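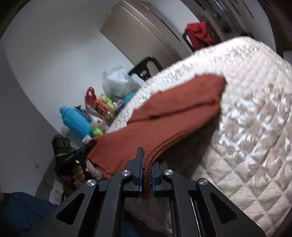 Sandro Galli reckons you should never hang a jumper, and he told me so before I had even got my coat off. Hangers pull the shoulders out, he said, and once a knit has dropped it never quite comes back.

We were upstairs in his house in Vurside, where the spare room has slowly been given over to winter woollens – his own, his late mother's, and a good many that neighbours bring round when they want them seen to. He folds everything on the bed. "A table's too hard and too small," he told me. "On a bed you can walk round the thing and get at the sleeves from either side."

For a chunky rust-red knit, or anything else with a bit of weight to it, he likes a wide, easy fold and no pressing down. "People squash them flat to save room, and then they wonder why there's a line across the chest till March," he said, laughing. "Let it be fat! Take another drawer!"

He learnt the work at Katiyar, the laundry where he spent his twenties, and where on a busy day he might fold 120 pieces before tea. I asked whether he missed it. "I miss the company," he said, after a long think. "I don't miss the steam."

Ribbing is what he fusses over most. Cuffs and hems should lie together, he says, so that the edges hold one another in shape, and he was very firm that you pick a folded jumper up from underneath with both hands, like a pie. His friend Hemant Rastogi prefers to roll his, and the two of them have been arguing about it for years, quite happily as far as I could tell.

By then the kettle had boiled twice and I'd been promised a lesson in scarves, which will have to wait for another visit.

Recent items
Moths, cedar and old soap
Bredimlow wool fair: what we bought
A quilt mended in Jostlow
Airing blankets before the cold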